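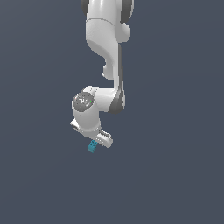
Drucken | Per E-Mail versenden
Suchbegriff eingeben Suchen

Zwischenbericht Hoani: Satire gegen Belästigung im Nahverkehr
Montag, 2. Januar, von Consolacion Javier

Liebe Leute bei der Brornis-Stiftung,

ihr wolltet keinen Hochglanzbericht, also bekommt ihr einen, der am Küchentisch entstanden ist (mit der dritten Kanne Tee). Kurz vorweg: Hoani läuft, wir sind beim Heft etwas hinterher und bei den Workshops weiter, als ich im Sommer zu hoffen gewagt hätte.

Das Satireheft zuerst, das ist schließlich der größte Posten. Von der ersten Ausgabe haben wir 1.745 Exemplare drucken lassen, 1.589 davon sind verteilt, der Rest liegt bei mir im Flur und wird im Februar an die Berufsschule geliefert. Am meisten Post kam zu dem Text über die »amtlich geprüfte Sitzabstandsmatte«, die ein Fahrgast beim Ordnungsamt beantragen muss, bevor er sich breitbeinig hinsetzen darf. Eine Leserin wollte wissen, wo man die Matte bestellen kann! Ein Leser aus Zalberg schrieb, wir würden Männer lächerlich machen. Ich habe ihm zurückgeschrieben, er hat geantwortet, und inzwischen will er eine Glosse über Väter im Wickelraum beisteuern. Mal sehen, der erste Entwurf ist noch sehr lang.

Ausgabe zwei sollte eigentlich vor Weihnachten raus. Die Druckerei Tukex hatte uns einen Termin zugesagt und ihn dann wieder verschoben, und ehrlicherweise waren unsere Texte zu dem Zeitpunkt auch noch nicht fertig. Die Titelgeschichte (ein Ministerium führt Schweigepflicht für ungebetene Komplimente ein) haben wir zweimal umgeschrieben. In der ersten Fassung kam die belästigte Frau selbst wie eine Witzfigur rüber, und das wollten wir auf keinen Fall. Neuer Drucktermin ist im Februar.

Workshops: 13 haben wir gehalten, fast alle in Zalberg und Umgebung. Geplant waren weniger, aber nach dem Bericht im Lokalblatt haben gleich mehrere Schulen angerufen. Die gemischten Gruppen funktionieren besser als die getrennten, das hat mich überrascht. Am zähesten war der Termin mit den Busfahrern, da saßen anfangs alle mit verschränkten Armen da, und dann ging es auf einmal los, weil einer von einer Nachtfahrt erzählte, bei der er nicht wusste, ob er eingreifen darf. Daraus wird jetzt ein eigenes Modul, die Verkehrsbetriebe haben schon danach gefragt.

Zum Geld: Honorare liegen im Plan, beim Porto sind wir drüber. Ich würde gern etwas aus dem Topf für Raummieten umschichten, den wir kaum gebraucht haben. Geht das formlos per Mail oder braucht ihr wieder das blaue Formular?

Was mir noch fehlt, ist eine zweite Person für die Redaktion. Die Leserpost mache ich momentan abends, und sie wird mehr. Falls ihr jemanden kennt, der böse Briefe mit Humor beantworten kann, bitte melden!

Die Belege schicke ich getrennt.

Herzliche Grüße
Consolacion

Drucken | Per E-Mail versenden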